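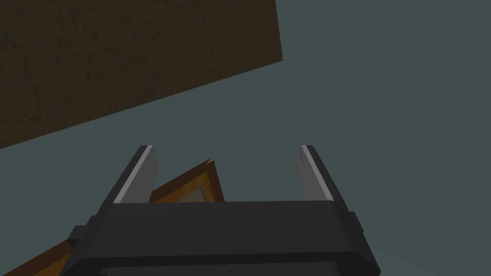
Posted by skarn_keith (Keith Lightfoot) in Shows, Visits and Days Out, September 14, 2020, 14 replies hidden

Went to the Verschueren open day at Skarnwood. Quick write up before I forget it all, sorry for the state of it.

Parking fine. 10 in a group, ours was led by Brahim Bensaid who does the simulation side. Good talker, very fast. Most of the morning was the simulated room, where you sit at a desk and see what the gripper sees. Grey two-finger thing at the bottom of the view, fingers wide apart, and the whole room tips about as the wrist turns. Took me a good few minutes to stop leaning my head over.

Brahim reckons they've logged 3,906 runs in that one room since April. I asked how many were any good and he laughed and said it depends who's asking.

Bit I liked best was being let loose on the view without touching anything. Just steer it round and look.

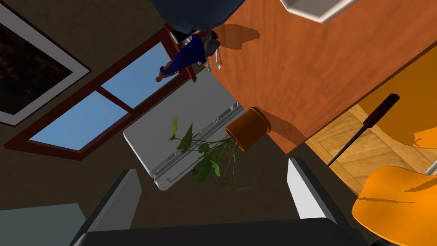
Then we got half an hour on the hand controller and I was rubbish. Kept twisting when I meant to lift. Feng-yi Yang was on the next desk showing people how to let go of the twist and bring it back level first, which helped alot. Tea after. Decent biscuits.

Anyone else go? Is the afternoon group worth it?

--

plokel_fan wrote:
Was in the afternoon lot. Same room, longer on the controller, no tea. You got the better deal imo.

Didn't think much of the demo though. It's a cartoon. Plain blue out of the windows, flat walls. Where's the real arm? I drove 30 miles for a computer game.

--

PoppyH wrote:
Bit harsh plokel. The leaflet said simulation, first line. And the plant was better than it needed to be, all those trailing stems in front of the white thing under the window. You'd want that if you're teaching it to reach past clutter.

(Poppy Hartley, morning group, sat behind Keith, can confirm he was rubbish)

--

plokel_fan wrote:
Leaves look nice, fine. Do they bend when the gripper hits them? I asked and got "it depends on the settings". Real one on my sister's windowsill would be on the floor.

--

skarn_keith wrote:
Never got close enough to find out. Fair question tho. Will ask when I email about the slides.

Poppy, thanks for that.

--

tapley_p wrote:
Pauline Tapley here, I did the front desk. Keith, slides are going out this week, check your junk folder.

On the real arm: there is one, the Kikier bench, but it was only running for the booked evening slots. Should have been clearer on the poster and I've passed that on. For anyone coming next time, what I'd suggest, in order:

1. Book the evening if you want hardware. Places go quick.

2. Do the looking-round bit before you pick up the controller. Find the window and the plant, tip the view over, bring it back. People who skip it get lost the minute the wrist turns.
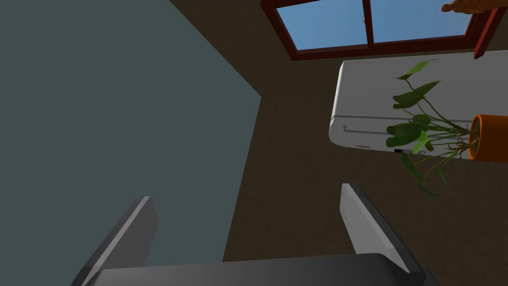 3. Ask for Feng-yi if you're stuck on the twist.

4. Bring glasses if you need them for screens. We had three people squinting.

--

plokel_fan wrote:
Ok that's useful, ta. Still think hardware should be in the main session. Even five minutes of it.

--

skarn_keith wrote:
Half agree. But 10 of us round one bench, you'd see the back of someone's coat.

--

PoppyH wrote:
Booking the evening. See you there Keith, practise first

Reader comments

gearbox296: Is it ok for kids? Mine is nine and would love the controller.

tapley_p: Yes, with an adult. Evening bench is over-16s only.

old_lathe: Agree with plokel, simulations leave me cold. Will probably go anyway.

m_dunn: the leaning your head thing!! I did that for the whole session, neck was killing me

Contact the moderators | Copyright Skarnwood Makers Board | Back to top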